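Prerkden Releases Calibration and Planning Update for Handheld Gripper Data

4 min read

Prerkden has released a new version of its software for turning handheld gripper recordings into robot motion, the Nudorville-based developer announced in May. The update replaces the part of the system that tracks each gripper and adds a planning check that runs before a recording is accepted for training. 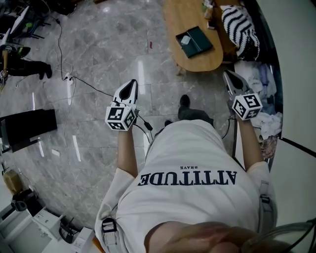 The software takes in video from a camera worn on the head together with signals from two handheld grippers, each fitted with a cube of printed square markers. From these it works out where each gripper was, which way it was pointing and how far its jaws were open. The result is a path that a two-armed robot can be trained to follow.

In earlier versions, the position of each gripper was worked out one image at a time. When a marker cube turned away from the camera or passed behind the other hand, the path could jump by several inches and then jump back. Operators often had to discard the whole recording. The new tracker considers a short window of images together and uses every marker face in view, along with the motion sensor inside the gripper, to carry the path across the gap. Where the gap is too long to fill safely, the section is marked and left out, and the remainder of the recording is kept.

Prerkden tested the tracker on 1,000 recordings of household tasks, including folding clothes, clearing low tables and sorting small items into boxes. Under the previous version, 13 percent of those recordings were rejected for tracking faults. Under the new version, the share fell to some 7 percent. The company said most of the remaining faults came from fast turns of the wrist, during which the markers blur, and from strong reflections off polished surfaces.

Reflections have been a known weakness of the system. A shiny floor can return a second, fainter copy of a marker, and the old tracker sometimes followed the copy. The update compares each marker it finds with the known size and shape of the cube and drops any that do not fit. Prerkden advises users to keep collecting in ordinary rooms with ordinary lighting, as the robots will be expected to work in the same conditions.

The second main change concerns planning. A person can reach across the body or lean over a table in ways that a fixed pair of arms cannot. Until now, this was found only when a finished path was sent to the robot. The update includes a reach check developed with Uçar, a maker of arm control software, which tests every path against a model of the chosen robot. It reports joint limits, likely contact between the two arms and movements that are faster than the motors allow. Sections that fail are shown on a timeline, and the operator may trim them, slow them down or shift the assumed position of the robot base.

The reach check comes with models for 7 arm types. Users may add their own by supplying a standard robot description file. According to Prerkden, the check takes less time than the recording itself on a desktop computer with a recent graphics card – laptops without one will be slower, and the step can be left to run overnight.

Calibration has also been shortened. Operators previously held each gripper in front of a printed board at the start of every session. They may now move both grippers slowly through the space ahead of them until the software reports that it has enough views. The printed board is still required when a camera or a marker cube has been replaced.

Jerkitz, a contract data collection firm, has used a test version at its Nudorville office since early spring. The firm reported that its operators were able to begin recording sooner and that new staff needed less help with setup. It asked for clearer warnings when a gripper cable works free during a session, and Prerkden has added an on-screen notice and a tone.

Existing recordings can be processed again with the new tracker, provided that the original video and sensor files were kept. Path files exported from earlier versions will open without conversion, but they do not contain the confidence values that the reach check uses.

The update is available to current license holders at no added charge. Support for the previous version will continue through November.

Related items

Uçar Opens Its Arm Control Interface to Outside Developers
Jerkitz Expands Household Task Collection in Nudorville
Prerkden Publishes File Format for Two-Handed Recordings
Time Alignment in Multi-Sensor Recording: A Short Guide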